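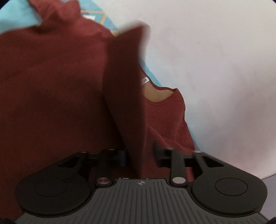 Kavitha Rai had told us before we went that a knitwear mill is mostly a quiet place, and that the noise sits all in one hall. She was right, but only for the first floor.

We visited Plamano on a Sunday in March, when the mill opens its doors to the public once in the year. The train does not stop close by, so we walked the last part along the canal and came to the gate a little before ten in the morning. At the gate they gave us a paper map and a sticker to wear. The map was not so good. Room 404 was written on it two times, in two different buildings, and we lost some minutes because of this.

The tour begins with the yarn store. The yarn comes on cones and stands on high shelves, ordered by color and then by thickness. I expected a strong smell of wool, and there was some, but more I smelled the cardboard. Our guide was Kohei Hosoda. He let everybody touch the cones, which my wife liked very much. The reds have a whole wall for themselves. He explained that brick and rust colors sell well in autumn and almost not at all in spring, so in March the wall is at its fullest. Each cone has a dye lot number on a small label inside. Two cones of the same color but from different lots must never go in one sweater, because the difference can be seen in daylight on the sleeves.

After that is the knitting hall, and there you must wear ear plugs. The flat machines make the front, the back and the two sleeves as separate pieces. I tried to follow one piece from the first row to the last, but a school group came behind us and we had to move on. A sleeve takes 13 minutes. The back takes longer, I did not write down how long.

The finishing room was for me the best part of the visit, and I would have stayed there the whole day. Pieces are joined at the shoulder stitch by stitch on a round machine with many small points, and the worker must put every loop on its own point by eye. Reiko Oda showed this to us slowly. She did one shoulder and then asked if somebody wanted to try. A man from our group tried and missed three loops, and she found all of them before he had finished. When a loop is missed, a small hole opens later, often only after the first washing.

Then comes the washing and the steam. A new sweater from the machine feels stiff, almost like a doormat. It is washed, dried flat and steamed on a table, and only then it gets its soft hand. They had put out an unwashed piece and a washed piece for comparing. The washed one was also clearly smaller, nearly the width of my hand.

At the folding tables they let us fold for ourselves. The way of the mill is this: the sweater lies face down, the arms go straight across the back, one over the other, then the sides come in, and the bottom is folded up to the collar. At home I always folded the arms downward, and this makes a thick lump near the hem. Heavy knits should never hang on a hanger, so a good fold matters. Mine was accepted on the second try.

In the last room there is a small exhibition about old machines and a table of the mill's repair service, which is called Clutgate. You can bring a sweater of any maker, and they tell you the price before they begin. I asked about an elbow with a worn place. They would knit a new patch in the same stitch and not darn it, and it takes two weeks.

The shop is at the exit, as always. There were seconds with small faults at half price, and the fault was marked with a white thread so you could find it. I bought a cardigan and after a week I still don't notice the fault when I wear it.

Some practical things for people who want to go next year. The entrance is free, but the tour in a small group must be booked, and they take only 100 people in the morning. The stairs to the finishing room are steep, and the elevator is on the other side of the yard. The canteen has soup and rice until two o'clock. Bring coins for the lockers.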